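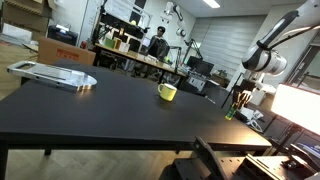 Última modificación de esta página: abril, 17:40 h

Entrevista con Soon-im Min, responsable de espacios y mobiliario del centro Birnadthorpe

El centro Birnadthorpe concluyó en primavera la reordenación de sus salas de trabajo compartidas, un proceso que se prolongó durante 5 meses y que afectó tanto a la disposición de las mesas como a las normas de uso de los objetos comunes. Soon-im Min, que dirigió los trabajos, recibió a esta redacción en su despacho de la primera planta para explicar los criterios adoptados.

La primera decisión se refirió a las superficies. La sala combina un gran tablero negro, de acabado mate y estructura fina del mismo color, con un escritorio largo de madera situado al fondo. «Se pidió que hubiera al menos una superficie oscura y sin brillo», señala Min. «Sobre ella los objetos se distinguen enseguida, y una taza amarilla como la que tenemos allí no pasa inadvertida. En la madera clara de la sala antigua las cosas pequeñas se perdían».

El inventario previo, encargado a la firma Woo, registró 3418 objetos en el conjunto del edificio. De ellos, 778 carecían de ubicación asignada. Según Min, la mayor parte correspondía a vajilla suelta, rotuladores, botellas pequeñas y cajas sin etiqueta. «Había tazas en todas las plantas y ninguna en la cocina. Se acordó que cada sala conservara las suyas y respondiera de ellas».

En cuanto al escritorio de madera, la responsable defiende que el material de uso diario permanezca a la vista. Las cajas y los recipientes de colores, entre ellos algunos verdes, amarillos y blancos, se disponen en fila, con una estantería negra detrás. «Algunos compañeros preferían armarios cerrados. Yo misma los había propuesto en el primer borrador y lo retiré después de hablar con quienes pasan allí la jornada. Un armario obliga a levantarse, y al cabo de unas semanas todo vuelve a estar encima de la mesa».

La iluminación fue objeto de un capítulo aparte. Las paredes del fondo se cubren con persianas blancas de lamas verticales, y a la luz del techo se suma un panel luminoso rectangular montado sobre un trípode negro. Min reconoce que las piezas metálicas pulidas plantean una dificultad: «Una plancha plateada refleja todo lo que tiene encima. En el tablero negro el reflejo se queda en la pieza; sobre una mesa blanca molestaba bastante más».

El presupuesto inicial, presentado bajo el nombre de proyecto Sakden, preveía la sustitución completa del mobiliario. La propuesta fue rechazada y se optó por conservar casi 200 piezas procedentes de la sede de Bustisis. «Al principio me pareció un error», admite Min. «Los escritorios largos eran incómodos de trasladar y hubo que desmontar una puerta. Hoy no los cambiaría».

Las normas de uso caben en una hoja. Los líquidos se mantienen lejos de los cables, los recipientes regresan a su fila al terminar la jornada y los objetos personales no ocupan el tablero de un día para otro. Preguntada por el grado de cumplimiento, Min responde que es desigual. «La fila de cajas se respeta. Con las tazas seguimos insistiendo».

Queda pendiente la segunda planta, cuyas salas mantienen todavía la distribución anterior. La medición de los tableros ha comenzado ya, y las propuestas del personal pueden entregarse por escrito en el despacho de espacios y mobiliario.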